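Chapter 7
Reading the Label: Serving Sizes and What They Hide
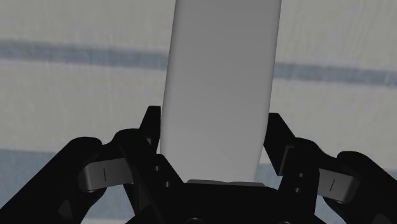
Figure 7.1 A flat, pale bar with rounded long edges, upright between two gripper fingers (computer rendering).

Most people who pick up a packet in a shop look at one number. Usually it is the energy figure, sometimes the sugar or the fat. They compare it with the number on the packet beside it and put one of them in the trolley. The comparison only works if both numbers describe the same amount of food, and very often they don't.

This chapter deals with the serving size: who sets it, how it is worked out, and how to get from the figure on the label to the food on your plate. You will need the conversion table from Chapter 2 and a kitchen scale. A cheap scale is fine as long as it can be set back to zero with a bowl on it.

7.1 Two columns, two questions

A nutrition panel commonly gives its figures in two columns. One is headed "per serving" and the other "per 100 g" or, for drinks, "per 100 mL". The first tells you what you get if you eat the amount the maker had in mind. The second lets you set one product against another.

Take two breakfast cereals, which we will call by their brand names in the course workbook, Titovico and Muvus. Titovico lists a serving of 30 g. Muvus lists a serving of 45 g. Read straight from the serving column, Titovico has less sugar. Read from the other column, it has more. Both panels are correct. A shopper who wants the cereal with less sugar in it should use the per 100 g column, and a shopper who always eats one measured serving could fairly use the other.

In practice few people measure. Students in our evening course at Wornthorpe pour their usual breakfast into a bowl on the first Saturday and weigh it before they have read this chapter. Most pour well over the serving on the box. The point of the exercise is to find your own usual amount, which you will use for the rest of the unit, so do not pour less because you know it is being weighed.

7.2 How a serving gets its size

In many places the maker chooses the serving size. In others, a food authority publishes reference amounts for each kind of food and the maker has to stay near them. Canadian readers will be more used to the second system, and Australian readers to the first. Check which applies before you rely on a label brought home from a trip.

Where the maker chooses, several things push on the decision. A serving may match a natural unit such as one biscuit, one slice or one tub. It may be picked so the packet divides evenly. It may also be kept small so the front of the packet can carry a low number. You can't tell from the label which of these was at work, and for our purposes it makes little difference. The arithmetic is the same.

Watch for packages that look like a single portion and are labelled as more. A 600 mL flavoured milk may be listed as 2 servings. Anyone who drinks the whole bottle has to double every figure in the serving column.

7.3 Working out your own portion

The method has one step. Divide the weight of your portion by 100, then multiply by the figure in the per 100 g column.

Worked example. A tub of Olaniyan yogourt (spelled "yoghurt" on Australian packs) lists 7 g of sugar per 100 g. You eat 200 g. Divide 200 by 100 to get 2, and multiply by 7. Your portion has 14 g of sugar.

Second example. A cracker lists 29 g of fat per 100 g. You eat 50 g with cheese. Half of 29 is 14.5, so the crackers bring 14.5 g of fat. The cheese has its own label and is worked out separately – a step that is often left out when people keep a food diary.

Dry foods need extra care. Rice, pasta and oats are usually labelled as sold, before any water goes in. Cooked rice weighs far more than the same rice dry, so the dry figure must not be applied to the cooked weight. Either weigh before cooking or look for a line that says "as prepared".

7.4 Before you go on

Collect the panels from five foods you eat in an ordinary week. Photograph them or cut them off the packets. Beside each one write the listed serving, your own weighed portion, and the energy in your portion. Keep the sheet, as Section 7.6 asks you to add a column for salt or sodium.

Terms used in this chapter: serving, portion, reference amount, as sold, as prepared.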